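Library Hours, a Ballot Measure and Me

12th June

I went to the Wernstead town meeting last night and I am still buzzing, so you get a long post today. If you only come here for the bread recipes, skip this one and I'll see you next time!

The big item was the library. For anyone outside town, the plan on the table would close the Omov Street branch two days a week and put the savings into repaving the lot behind town hall. I've written about that lot before (twice, I think, and once in a pretty bad mood). What got me out of my chair this time was the room. It was packed! People were standing along the back and sitting on the radiator covers, and a whole row of high school kids had come straight from practice in their cleats. I have been going to these meetings for seven years and I have sat through plenty where the chairs outnumbered the people by a mile.

The part I want everyone to hear about is the petition. It came in with 2639 signatures. In Wernstead! That's more than voted in the last school board race, and it was put together in the time it takes me to get around to cleaning my gutters. The board can't just thank everybody and file it, either. Under the town charter, a petition that size forces the question onto the August ballot, so we all get to vote on it, and the branch keeps its full hours at least until then.

I know some of you are on the other side of this, and I've read your comments. Yes, the lot is a mess. Yes, I have personally lost a hubcap back there. And I agree that a town our size can't say yes to everything. But Flavdale had the same fight a while back and went with the cuts, and I drive over there often enough to see what a library looks like when it's only open at hours when working people are at work. Kids do their homework on the steps. I don't want that for us, and I don't think the people who want a smoother parking lot want it either.

There was a good argument over the money, too. The consultants' report (from Lanz, the same outfit that did the sewer study) puts the savings from closing two days at some 20 percent of the branch budget. A woman near the front stood up and asked if that counted the heat, which stays on all week no matter what. Long pause. Lots of page flipping. They're going to get back to her, and I plan to be there when they do.

Anyway, I came home way too wound up to sleep and sat at the kitchen table making a list of streets for door knocking. I have never done it before and I'm a little nervous, but I signed up for everything between the creek and the fire station, and I start this weekend.
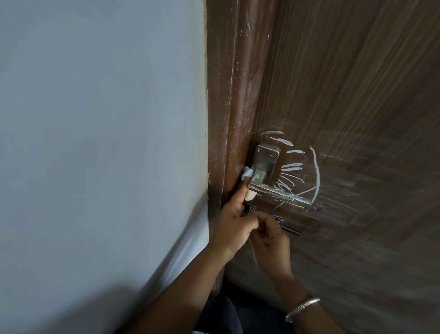
Scuffed frame, silver handle. Plenty of doors to go before August.

If you want to help, there's a sign-up sheet at the front desk of the branch, and they have flyers too. You don't have to knock on anything. You can stuff envelopes, or drive people to the polls, or just talk to your neighbor over the fence, which I suspect works better than all the rest put together.

And please check your registration! If you've moved since the last vote, even just across town, the clerk's office needs your new address. I moved three blocks once and forgot all about it, and I had to fill out a whole extra form on election day with a line of people behind me.

Comments are open. Be nice to each other in there, and if you know whether the heat was in that number, please tell me.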